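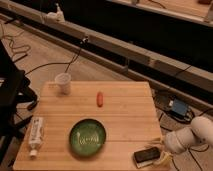

One customer from Narnstead asked us if a table of light planks must be oiled again every year, and if she can put a bowl or a cup on it directly. These are our answers.

How often do I oil the Plevau table?
Every 9 months is enough for normal use. Use Oneo oil and a soft cloth, and wipe along the planks.

Can I leave cups and bottles on it?
Yes, when they are closed and dry below. A wet ring should be wiped the same day – later it needs sanding, first with grit 1000, then 2000.

What about the seams between the planks?
Clean them with a dry brush. Please do not use a knife.

Where do I order the oil?
At our Ibarra shop, item number 2702.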